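The ceasefire on the Sengar river is now 13 days old, and already the newspapers in my city write about it in the past tense, as if the matter is finished. I think this is a mistake, and a dangerous one.

Let us remember what was signed. The army of Letton agreed to pull back its guns 30 kilometers from the water. The militia in Fadell agreed to stop the rockets and to open the bridge road for trucks. There was no word about who will govern the east bank, and no word about the 962 prisoners on both sides. These are the questions which started the fighting, and the paper is silent on them.

I served two years as a young conscript, in another country and another conflict, and I learned that a quiet week has many possible reasons. Sometimes the commanders want peace. Sometimes they only want ammunition. From a distance it is very difficult to see the difference, and I don't believe the diplomats in their hotel see it better than the farmers near the bridge. 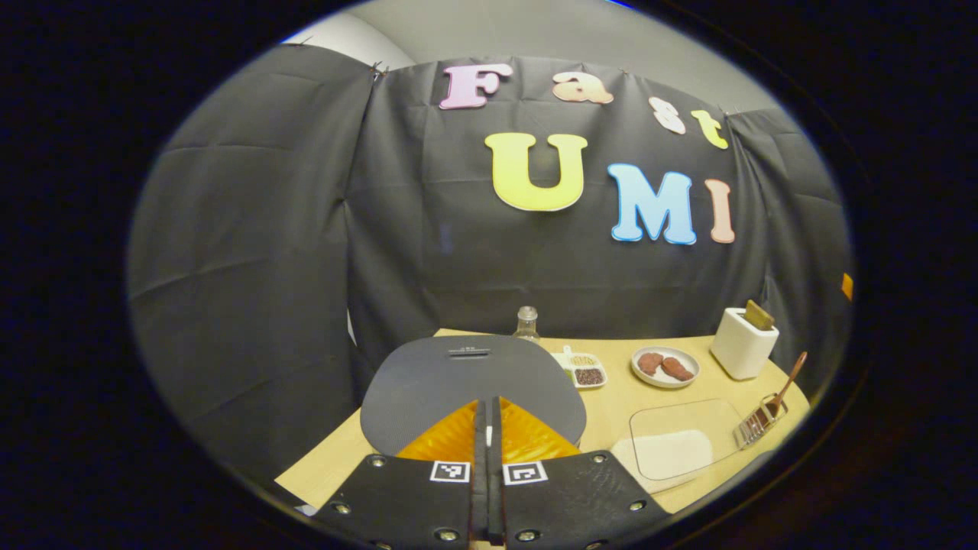 The defenders of the agreement say that a silent gun is always a good gun. I respect this opinion – it is the opinion of people who have children in the area. But the last ceasefire was also silent, until February, when the shelling of Gemine began in one night and the town had no shelters ready. The months of calm were used very well by the soldiers and very badly by everybody else.

What should be done now? The proposal for 1,000 foreign observers is on the table, and both governments say politely that they will study it. I would send them before the studying is complete. Observers cannot stop a tank, this is true. They can report that the tank is moving, and for the people of Gemine a few hours of warning is worth more than another conference.

The prisoners should come next, even if the exchange is slow and the lists are full of errors. A family which waits for a son does not believe in any treaty, and I cannot blame them for it. The border line itself can wait for the summer, when the talks are supposed to open again.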